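# 关于 Zondlow

Zondlow 成立于2018年6月24日,从事双臂机器人操作技能的示教数据与策略学习研究。公司由 Bilal Najjar 创办,他目前仍负责方法组。早期业务是工业夹具的标定服务,客户把夹具和相机送来,我们出具手眼标定报告。标定服务现已停止接单,但那几年留下的做法沿用至今:每个传感器先说明误差来源,再谈用途。

现在的工作分为三块。Cimex 是手持夹爪,操作者双手各持一台,完成动作的同时记录图像、开合量和位姿。Obeidat 是数据处理流程,负责时间对齐、轨迹重建、相对位姿求解和片段筛选。Riston 是策略训练与评测框架,输入为 Obeidat 的输出,运行在固定基座的双臂平台上。三者共用一套坐标约定,文档也放在同一个仓库里。

本页主要介绍我们在双手相对位姿方面的方法和一项已完成的对比结果。合作方式与联系渠道在页末。

## 研究的问题

用手持设备采集示教数据,机器人本体不必到场,采集地点的限制因此少得多。相应的困难是缺少本体编码器,末端位姿只能从视觉和惯性数据中恢复。单手任务对绝对位姿的要求不高,策略多使用相对于当前末端的增量,缓慢漂移在短时间窗内影响有限。

双手任务的情况不同。拧瓶盖、折叠布料、双手托举纸箱,这类动作要求左右末端之间保持特定的几何关系。左右两台设备若各自建图、各自定位,两条轨迹之间会存在一个未知且随时间变化的变换。把两张地图合并可以求出初始变换,之后的漂移仍会累积。在我们早期的数据里,单手轨迹看上去平滑,回放到双臂平台后两个末端却对不上,物体在交接处被推开或夹空。

我们由此把问题限定为:在不架设外部追踪系统的条件下,持续估计左右夹爪之间的相对位姿,并对每个时刻给出可信程度,供后续筛选使用。

## 方法

### 双手互相观测

每台 Cimex 的手持端装有广角相机。双手协作时,两台夹爪通常相距不远,一侧相机有较大机会看到另一侧设备。我们把基准标记安装在设备上,检测到标记后直接求解相机到标记的变换,再经过设备自身的安装外参,得到左右末端的相对位姿。这一观测与环境纹理无关,也不依赖两张地图是否已经合并。

互相观测有两个方向:左看右,右看左。两个方向同时有效时,两个结果应互为逆变换,残差可以直接用作一致性检查。只有一个方向有效时,观测仍进入优化,权重降低。两个方向都无效时,由各自的惯性与视觉里程计递推,并随时间增大协方差。
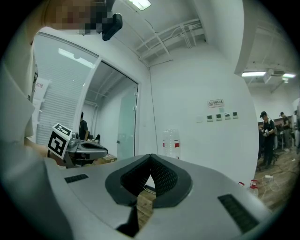 相对位姿观测的质量首先取决于标记在图像中的几何条件。单个平面标记在接近正对相机时,旋转估计存在两个相近的解,检测噪声稍大就会在二者之间跳变。把标记布置在立方体的不同面上,可以用面与面之间已知的夹角消除这一歧义。左侧夹爪末端的白色立方体有两个面同时朝向相机,黑色图案都清楚可辨,这种情况下所有角点合并为一组,做一次联合求解。只有一个面可见时,Obeidat 会保留两个候选解,用前后时刻的惯性积分判断取舍;判断不了的时刻标为无效,不做插补。

广角镜头的畸变需要单独处理。标记靠近图像边缘时,角点的径向误差明显增大,常用的多项式模型在这一区域拟合不足。我们对每台设备单独标定,标定板要覆盖到图像边缘,并按角点所在的半径给出不同的观测方差。标定结果随设备序号保存,镜头拆装后原结果作废。

### 时间对齐

两台设备各有时钟。每次开始采集前,操作者将两台夹爪靠近,做一次短促的同步开合,采集结束时再做一次。首尾两次事件给出时钟偏移和漂移率的初值,随后用角速度曲线的互相关进行细化。时间偏移最终作为变量进入优化,与相对位姿一同求解。

这一步看似简单,却是返工最多的部分。早期版本只在开头对齐一次,长片段的后半段会出现可观的时差,表现为快速运动时互相观测的残差突然升高,慢速运动时又恢复正常。若只看平均残差,这类问题容易被漏掉。现在的检查项改为残差与相对角速度的相关性,相关性超过阈值的片段需要重新对齐。

### 联合优化

优化变量包括左右设备的轨迹、各自地图到公共坐标系的变换、时间偏移,以及缓慢变化的惯性零偏。约束来自四类数据:

- 每台设备自身的视觉惯性里程计;
- 双向的标记观测;
- 两台设备共同看到的环境特征;
- 开始和结束时的同步动作。

共同环境特征是可选项。室内墙面多为单色,灯具和线槽重复排列,跨设备匹配的误检率较高,所以这一类约束要经过几何验证才进入求解,并使用鲁棒核函数。标记约束缺失时,它能限制漂移;标记约束充足时,去掉它对结果几乎没有影响。

人在房间中走动会产生动态特征。前端使用两级剔除,先按惯性预测剔除运动不一致的点,再在优化后按残差剔除一次。操作者自己的手臂和衣袖经常占据图像的一侧,这部分区域用固定掩膜加分割掩膜共同处理。夹爪本体在自身图像中的位置固定,掩膜随标定文件一同下发。

### 片段筛选

优化完成后,每个时刻都有一个相对位姿和对应的协方差。Obeidat 据此给整个片段打分。分数不取全程平均值,只统计双手处于协作阶段的时刻,因为两只手分开各做各的时候,相对位姿误差对策略的影响很小。协作阶段由开合量、双手距离和相对速度共同判定,判定规则随任务配置文件给出,可由使用者修改。

被剔除的片段不删除,保留原始数据和剔除原因。方法更新后会重新处理全部历史数据,有些片段会因此恢复可用。

## 一项对比结果

下面的结果来自 Riston 框架内的一组双手操作任务,共四个:纸箱合盖、瓶盖旋开、布料对折、长条物件的双手交接。操作者使用 Cimex 采集了 2,422 个示教片段。经 Obeidat 处理,427 个片段未达到筛选标准,其中 227 个的原因是协作阶段内相对位姿长时间无有效观测,其余为时间对齐失败、里程计中断和操作本身未完成。

我们训练了三组策略,网络结构、训练步数和数据增强设置保持一致:

| 组别 | 训练数据 | 相对位姿来源 |
|---|---|---|
| A | 全部 2,422 个片段 | 左右独立定位后合并 |
| B | 全部 2,422 个片段 | 联合优化 |
| C | 得分最高的 1,000 个片段 | 联合优化 |

在四个任务上,B 组均优于 A 组。差距最大的是长条物件交接,A 组的主要失败形式是接收端夹爪闭合时偏离物件轴线。差距最小的是布料对折,布料本身有柔性,对末端间距的误差有一定容忍。

C 组的片段数不足 B 组的一半。它在合盖、瓶盖和交接三个任务上与 B 组没有可分辨的差异,在布料对折上低于 B 组。查看片段后发现,布料任务的形态变化大,得分高的片段集中在少数几种初始摆放上,筛选在提高位姿质量的同时降低了覆盖范围。该现象促使我们在四月的版本中加入了按初始状态分层的抽样选项,默认关闭。

这组结果有几处限制。三组策略均在同一套双臂平台上评测,换用其他机械臂后差距可能变化。评测场地与采集场地是同一处,地面和光照条件相近。瓶盖任务只使用了同一种瓶型。A 组采用的合并方法是我们自己的实现,与其他实现相比可能偏弱,相关代码和配置随结果一并提供,便于复查。

### 标记数量的影响

对同一批原始数据,我们在检测阶段屏蔽部分标记面,重新运行优化。只保留一个面时,有效观测时刻减少,旋转跳变主要出现在双手平行前伸的姿态。保留相邻两个面时,多数协作动作已能得到连续估计。继续增加可见面的收益较小,限制因素变为遮挡:手臂、纸箱侧板或布料挡住整个立方体时,增加面数没有作用。

立方体的尺寸也有取舍。边长增大可提高角点精度,同时增加末端的转动惯量,操作者手腕负担加重,狭窄空间内容易碰到物体。现行尺寸按交接任务的工作距离确定,其他任务没有单独优化。

## 尚未解决的部分

遮挡时间较长的动作仍然依赖递推。双手伸入深箱取物时,两个方向的互相观测会同时丢失,箱内纹理又少,协方差增长很快。我们正在试验接触约束,即双手夹持同一刚性物体时固定相对位姿,难点在于自动判断夹持是否稳定、物体是否为刚性。

柔性指面的形变也没有建模。当前的末端坐标系定义在夹爪本体上,受力较大时,实际接触点与标称位置有偏差。策略可以从图像中部分补偿,但回放评测会受影响。

采集现场的照明条件仍需人工检查。相机画面中出现天花板灯时,自动曝光会压低暗部,标记的黑白对比随之变化。Cimex 目前对曝光设有上下限,并把每个时刻的曝光值写入数据,尚未实现按标记区域测光。

## 组织与分工

公司按方法、设备、数据三个组开展工作。方法组负责优化、筛选和策略训练;设备组负责 Cimex 的结构、电路与标定;数据组负责采集规程、操作者培训和质量抽查。每个课题在立项时写明评测任务和停止条件,中途修改需要保留旧版本。负面结果与正面结果使用同一模板归档。

采集场地为室内多用途房间,任务台面和地面区域均可布置。操作者在首次采集前完成一次标定练习和一组试采,试采数据不进入训练集。涉及人脸的图像在入库前统一做像素化处理,原始图像不对外提供。

## 合作与数据申请

我们接受三类合作:双手示教数据的采集与处理;第三方手持设备接入 Obeidat;在其他双臂平台上复现 Riston 的评测。设备接入需提供相机内参、惯性传感器噪声参数、两者的时间关系,以及标记相对于末端的安装外参。缺少外参时可由设备组代为标定,设备需连同镜头整体寄送,不要拆卸。

数据申请请注明用途、所需任务和是否需要被剔除的片段。我们提供处理后的轨迹、协方差、开合量和图像;剔除片段附带原因编码,编码表见文档目录下的说明文件。论文或报告中使用数据时,请写明 Obeidat 的版本号,不同版本重新处理所得的轨迹不能直接混用。

方法问题由 Bilal Najjar 所在的方法组答复,设备与标定问题转设备组。来信请附片段编号和配置文件。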